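Extending the Saltgate Bus Station Over Its Own Forecourt

The operator of the Saltgate bus station has submitted revised plans for a two-story passenger hall. The existing building dates from a period when the station handled far fewer routes, and its waiting area is closed whenever the rear stands are in use.

Under the revised scheme, the new hall would sit on a steel deck above the forecourt. Buses would continue to enter from Curngate and pass beneath it. The deck spans 40 feet between column lines, which keeps all 8 stands clear of supports.

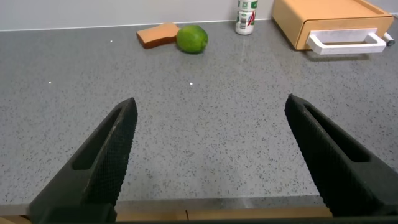 Access and Phasing

Two elevators and a covered stair would connect the hall to the stands. The architect, Mykhailiuk, has moved the ticket office to the upper level so that the ground floor can remain open during construction.

Work would proceed in two stages, beginning in June with the foundations on the Curngate side. The completed hall is designed for 655 waiting passengers. Comments on the drawings may be submitted at the station information desk.

Filed under: Transportation Buildings, Planning

Recent posts
Roof repairs at the Nonus market hall
Curngate footbridge: the second design
Reading a site section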